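Why did the gripper let go? Wurow's bad morning, explained for kids
Posted 2020-06-25 by Apinya Panyasiri

OK quick one today, because lots of you wrote in asking the same thing. If robots are so strong, why do they drop stuff?

Short answer – they don't always know they're holding it.

Longer answer, with a story. The story is about a gripper called Wurow. A gripper is a robot's hand. Mostly two fingers, no thumb, no pinky. Some grippers go on the end of a robot arm. Some are the kind a person holds, so the person can show the robot how a job is done. Pick up, move, put down. Again and again and again. The robot learns from all that showing, a bit like you learned to tie your shoes by watching someone else's hands.

Wurow is half of a pair. Wurow is the left one, Wudby is the right one. They do the same job, same size, same everything. So when one acts weird and the other doesn't, that's a clue. Remember that for later.

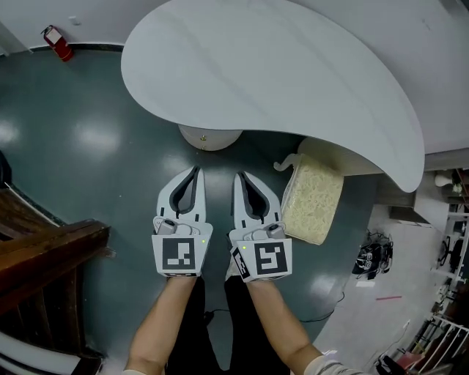 The job was a sorting job. Little things out of one box and into another. 192 pickups in one go, which is a LOT, your arms would get tired. Higinio Tovar was holding the grippers and he's done this for ages.

The first 15 pickups went fine. Then Wurow dropped one. Then it dropped another. Higinio squeezed harder. Dropped again. That makes 3 drops, and the rule is you stop at 3. No "just one more try." You stop.

So what went wrong?

First guess: weak motor. Motors are what make the fingers open and close. They tested it by closing the fingers on a folded towel. Towel stayed put. Motor was fine.

Second guess: slippery pads. The pads are the dark bits on the inside of the fingers. They work like the bottoms of your sneakers. Clean sneakers grip, dusty sneakers slide. Try it yourself – rub a little flour on your fingertips and pick up a marble. Then wash your hands, dry them, and pick it up again. Big difference, right? (Ask a grown up about the flour first, it gets everywhere.)

And yes, the pads had dust on them. They got wiped. But Wurow STILL dropped things, so the dust was only part of it.

Third guess, the right one: Wurow's idea of "closed" was wrong.

Here's how that works. A gripper doesn't see its own fingers the way you see yours. It counts. Inside there's a sensor that splits the whole open-to-closed trip into tiny steps, and this kind has 400 of them. Step 0 is wide open. Step 400 is all the way shut. If the counting starts in the wrong place, every number after it is wrong too. Like if you lined up your ruler from the 1 instead of the 0. You measure your pencil really carefuly and you still get the wrong answer.

Wurow had been bumped. A small bump, the kind you'd forget. But after it the count was off, so it thought its fingers were tight when they were still a tiny bit open. Small gap. Things fell out of it.

Wudby hadn't been bumped. Wudby was fine. There's the clue from before!

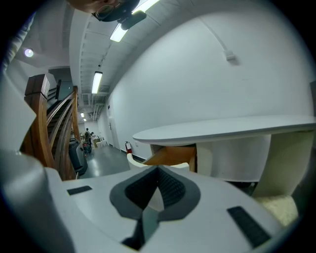

The fix was boring. Open the fingers all the way. Tell the sensor "this is zero." Close them all the way. Tell it "this is 400." It's called calibrating – say it CAL-ih-bray-ting. Then test with the towel, then with something small, then start the job over.

Yep, start over. All of it. Even the 15 good ones. They couldn't be sure when the count went wrong, and if you teach a robot with bad numbers it learns bad habits. Nobody was happy about that part. There was some groaning.

A few people asked if anyone got hurt. No. But dropping things can be a real saftey problem. Think of a big factory arm carrying something heavy and letting go. Ouch. So here are the rules, and they're good for your own robot kits too:

Fingers out of the gripper when the power's on. Even small ones pinch.

Bumped it? Say so. You won't be in trouble. Higinio says this one first, every time.

Stop at 3 drops.

Keep cords away from where you step.

Don't squeeze harder to fix it. If it's counting wrong, squeezing won't help and you could break a finger. The gripper's finger I mean. Maybe yours.

New words from today: gripper, sensor, calibrate. If you have a kit at home, see if you can find which part does the counting.

In September we'll do the other two, Athumani and Ritari, which have wheels and a totally different problem (one of them only turned left). Send questions before then, I read them all even when I'm slow writing back.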